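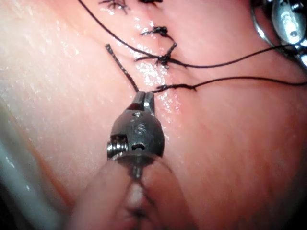 Instrument tip holding a length of black suture thread over tissue.

Stindora Reflective Writing Corpus: data card

Version 2, released 6 April 2015
Maintained by Trí Trương and Duyên Lại

Summary

Stindora is a collection of short personal texts on change, doubt and self-confidence. Each text was written in reply to one of 50 fixed prompts. The corpus was put together for the study of how people describe their own state of mind over a period of weeks. It holds 2000 entries by 647 writers. All entries are in English.

Contents of the release

entries.csv: one row per entry, UTF-8, comma separated, header in the first row
prompts.txt: the prompts, one per line, in the order they were issued
writers.csv: one row per writer, with age band and number of entries
codes.csv: theme codes assigned by the two readers
CHANGES: differences from version 1

Fields in entries.csv

entry_id: integer, unique, not reused between versions
writer_id: integer, matches writers.csv
prompt_no: integer, matches the line number in prompts.txt
week: integer, counted from the writer's own first entry and starting at 1
text: the entry as typed, after the removals described under Privacy
self_rating: integer from 0 to 10, empty if the writer skipped it

The self rating answers one question, put after the text was finished: "How sure of yourself do you feel at this moment?" Version 1 named this field confidence. The name was changed after several users read it as a score for the reliability of the row.

Collection

Entries were typed into a plain web form hosted by Gedcombe. The form showed one prompt, a text box and the rating. There was no spelling check and no word limit. Writers could leave a prompt blank and move to the next. They could not go back to an earlier entry once it had been sent.

Writers joined through open evening courses on journal keeping and through a notice on the Korel reading list. The two routes are not marked in the data. No payment was made.

Prompts are phrased as open statements to be continued, for example "The last time I did not know what came next" and "What I would rather not look at". Prompt 31 was reworded in July, after the first group had already answered it. Both wordings are kept in prompts.txt, divided by a vertical bar. The entries do not record which wording the writer saw.

Coding

Two readers coded each entry for theme, working apart. The code list follows the Poojary scheme with two changes: "faith" and "meaning" are merged, and "body" is split into "illness" and "sensation". An entry may carry any number of codes, including none. The readers differed on 795 entries. These were not settled by discussion. Both sets of codes are given, in columns reader_a and reader_b, and users should decide for themselves how to treat them.

Codes describe what an entry is about. They say nothing of the writer's health and were not assigned by clinicians.

Privacy

Names of people, streets, employers and schools were replaced by hand with a tag in square brackets, such as [person] or [place]. The same tag is used for every name of a kind, so two people in one entry cannot be told apart by tag alone. Entries withdrawn by their writers have been deleted and their numbers left vacant.

Do not try to identify writers. If you find a name that was missed, send the entry_id to the maintainers and do not quote the text in public.

Known problems

Line breaks inside the text field are stored as \n. Some spreadsheet programs show this literally.

The week field is wrong for writers who registered twice. They appear as two writers, each starting at week 1.

Blank ratings are more common in long entries. Averages taken over the whole file should be read with this in mind.

Quotation marks are a mixture of straight and curved forms and have not been normalised.

Use

The corpus may be used for research and teaching. Single entries may be quoted up to three sentences. Reprinting whole entries needs written leave from the maintainers. It should not be used to build or test any tool that makes decisions about individual people.

Citation

Trương, T. and Lại, D. Stindora Reflective Writing Corpus, version 2. Please give the version number, as entry counts differ between releases.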